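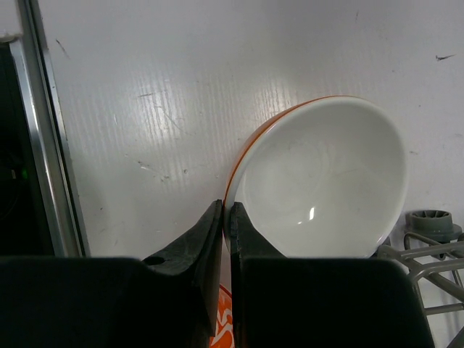
November, student manipulation project, Giltcombe bench. Started 2:15 in the afternoon.

Read the Woltgate team's write-up again before touching anything. They claim their rim grasp "handles tableware." I would like to know which tableware. Their results table has one row for bowls and no word on what the bowls were leaning against, and for us that is most of the problem.

Our case: white bowl tipped on its side against a white panel, fingers down at the lower rim. The wrist view gives the segmenter very little to work with. White glaze, white panel, glare in wavy bands across the panel, and a highlight low inside the bowl that moves when the wrist moves. The thin orange stripe on the rim is the only strong edge on it. Halvard Fjeld wants to fit the ellipse to the stripe and be done. Fine for this bowl. I said so in the meeting and I'll write it down too: a detector that needs an orange stripe is a detector for orange stripes. There is also orange with white lettering showing between the fingertips, under the bowl, so a plain color threshold will grab that as well. Mask the fingers and the gap first, then threshold. Even then I don't trust it.

The rack wires are the other thing. One rail passes just below the right side of the bowl and overlaps the edge, so the rim contour has a bite out of it there. Fit has to put up with a missing arc. Prulside planner treats the rack as one solid box, so any approach from the right is refused. Safe, yes, but it also means we have never tested an approach from the right, and the draft report says "all directions." Take that sentence out.

Log for the last session is 1238 lines and most of it is the same depth warning. Filtered those and found 2 entries where the gripper reported contact before the close command went out. Either the fingertips touch the glaze on approach or the threshold is set too low. Halvard says threshold. I say look at the tips, they have scuffs along the edges, though scuffs alone prove nothing.

Wikström calibration file: which version are we on? The header says 6, the launch script still asks for the old one. Nobody changes either until I've compared them.

To do:
Rerun the fit with the stripe masked out. If it falls apart, say so in the report.
Plain white bowl, same pose.
Split the rack box into separate rails in the planner.
Ask Woltgate for raw logs. Not holding my breath — third time asking.

Stopped at 6. Ellipse code is on the project branch, untested, please don't merge it.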